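Reading time: 2 minutes

Do coloured bins make anyone tidier?

Every January somebody decides that the answer to a messy shelf is more plastic. This year it was me. I bought a set of open-topped crates from Callby, went home feeling virtuous, and by April 2018 most of them held exactly the jumble they were bought to cure.

The theory, as Wafula Biwott put it in our last issue, is that a colour does the remembering for you. Blue for cups and kitchen bits, red for the tall awkward things, a shallow tray for whatever is left over. He has 21 of them along one wall and swears by it. I remain doubtful. A red bin tells you that it is red. It doesn't tell you that your flask goes in it, and it certainly doesn't tell your teenage son.
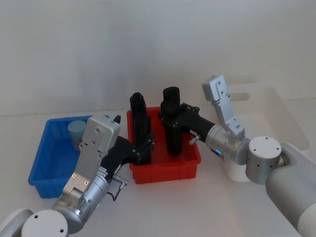 My other grumble is height. Anything that stands well clear of the rim wants to lean, and once two or three tall things are leaning you start laying them flat, and then you can't see what you've got. Hugo Tejada tells me to buy deeper crates – he would, he has the cupboards for it. Mine are four shelves of an old Herell bookcase and a deep crate won't go in.

I will grant the bins this much. They are easy to wipe, you can lift a whole one down to the table to sort it, and a single cup in an otherwise bare crate is at least easy to find. Whether that is worth what Callby charges is another matter. I got on perfectly well with shoeboxes.

Replies to the usual address, and please keep them shorter than Wafula's.

Contact us | © Callby Household Newsletter | Back to top

You are receiving this newsletter because you signed up for it. Unsubscribe at any time.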